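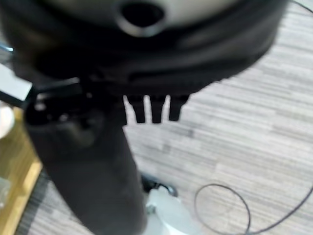 Gripper and arm over the striped carpet, with a cable lying in a loop at lower right.

February
By Mwanaisha Tanui, Household Guidance Desk

Preparing an Entryway for the Voyle Tidying Service

The Voyle service, offered by Grarnora to households in the Iltlow district, supplies a robot for the routine tidying of shoes, slippers, and small items near the floor. Subscribers may choose a single visit or a standing monthly arrangement. The following guidance is issued to households that have booked a first visit, and it incorporates comments from our own review of the service.

Clear the floor first

Loose cable is the most common obstacle in a domestic entryway. Before the visit, gather power leads, chargers, and extension cords and secure them with hook-and-loop ties. Run them along the baseboard where possible. Cables that must cross open floor should be placed in a flat cover with tapered sides. The cables that belong to the service equipment are the responsibility of the attending technician and should not be moved by the household while work is under way.

Small rugs should be rolled up and stored. Fitted carpet is acceptable, including patterned and striped carpet. Floor mats with a ribbed surface may stay down if they lie flat and do not slide.

Arrange the rack

Open shoe racks give better results than closed cabinets. Place each pair together, toes facing outward, and leave a short gap between one pair and the next. Slippers should be kept on the lower shelf, boots to one side. A shelf filled from end to end is slow work for any machine, and our reviewers recommend removing out-of-season footwear before the appointment.
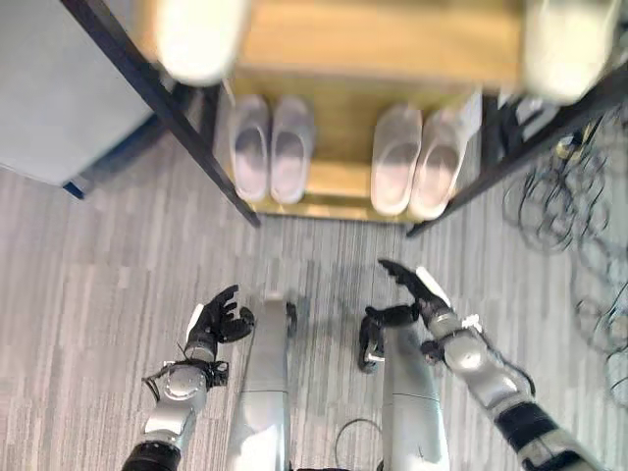 Two pairs of slippers on the lower shelf of the rack, toes outward.

Check that the rack stands firmly. A light metal rack that rocks when pressed at one corner should be leveled with felt pads or fixed to the wall. Wooden shelves may be wiped with a damp cloth and must be dry before footwear is returned to them. Polish and wax are best avoided during the week of the visit – both leave the surface slippery.

During the visit

A technician remains in the home throughout. Children and pets should be kept in another room, with the door closed. Members of the household may observe from the doorway but should not reach toward the rack or hand items to the robot. Requests to pause may be made to the technician at any point.

Remarks from our review

Gualtiero Gatti, who assessed the service for this desk, found the booking process clear and the technician well prepared. He had reservations about the written instructions, which devote a full page to payment and only three lines to floor preparation. He also considered the monthly arrangement poor value for a household with a single rack. Families with several entrances, or a resident who finds bending difficult, are more likely to benefit.

The service does not clean footwear. Mud should be brushed off beforehand, and wet shoes should be left on a tray until dry.

Booking and changes

Appointments may be changed without charge until noon on the day before the visit. Households using the Camus storage plan should quote code 2047 when booking, as their visits are scheduled separately. Questions concerning damage should be put in writing to Grarnora, with the name of the attending technician and the time of the appointment.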